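Project report: does the Vakis picking kit do what the leaflet says?
Kimie Okabe, second year, Zillham
Handed in Sep 21, 2022

1. What I was asked to do

Vakis is a software kit sold by Stodar. You add it to an arm you already own and it is meant to pick mixed objects out of a bin without being taught each one first. The leaflet says "any household item, from day one". My supervisor, Dr Ofori, wanted to know whether the department should pay for the full licence when the trial ends in November. I was given the trial version, a KUKA arm and two grey bins.

I should say that I did not expect much. I had watched the Stodar demo film before starting, and every object in it is a box or a ball.

2. Setting up

The leaflet promises set-up in 95 minutes. It took me three afternoons. Most of that went on the gripper settings, which the manual covers in half a page, and on working out that the two bins have to be entered separately even when they are the same size. The help desk answered both of my emails politely and sent me the same half page again.

The bins are held to the table with clamps. The manual does not mention this at all. If a bin shifts by a finger's width the kit carries on as if nothing has changed, and I lost a morning's results that way.

3. The test

I used cheap things of awkward shapes: a hairbrush, a cup, plastic animals, some round pieces. They were tipped into the front bin and the kit had to move them to the rear one. An attempt counted as good only if the object was let go inside the rear bin. Stodar counts an attempt as good once the object has left the floor of the bin, a much kinder rule that is printed in small type on the back page.

I ran 640 attempts. By my rule 214 were good. By Stodar's rule the number goes up to 444. The gap is made up of things that were lifted and then dropped on the way over, and in my view a dropped hairbrush has not been picked.

4. What went wrong

Objects touching each other were the main trouble. The kit seems to treat two things in contact as one large thing and goes for the middle, where there is often nothing to hold. Long handles were also poor. It liked to take the brush by the very end, and the brush then swung and fell.

Shiny surfaces gave mixed results. The cup was fine standing up and bad lying down. I can't tell whether that is the shine or the shape, and I did not have time to test a dull cup.

To be fair to it, the arm never hit the side of a bin after the first day, and the stop function worked each time I tried it.

5. Is it worth the money?

Not at the full price. A student with a free week could write something that does as well on boxes and balls, and on anything harder the kit fails more often than it succeeds. "Any household item" should come off the leaflet. I would ask Stodar for a longer trial and a second visit from their engineer before signing anything.

Dr Ofori has asked for the attempts to be sorted by object. That table will be added as an appendix when I have finished typing it up.

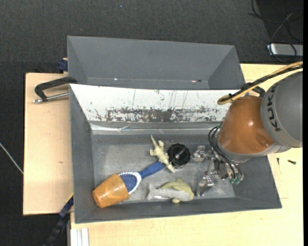 Figure 1. The gripper lowered into the front bin, with the cup on its side, the hairbrush and the toy animals.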